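Boletín > Belleza > Cuidado de la piel
Buscar en el boletín
Imprimir | Enviar por correo

Strebel cambia la fórmula de su crema de noche 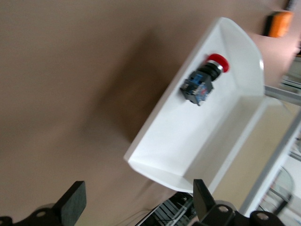
La nueva versión llega a las tiendas en octubre de 2025, sin perfume y con menos aceite que la anterior. Catarina Azevedo, responsable de producto, explica que la textura se absorbe antes y deja menos brillo. La probaron 193 clientas durante 4 semanas. El tarro mantiene el precio y la tapa de rosca. Las unidades de la fórmula antigua se venderán hasta agotar existencias.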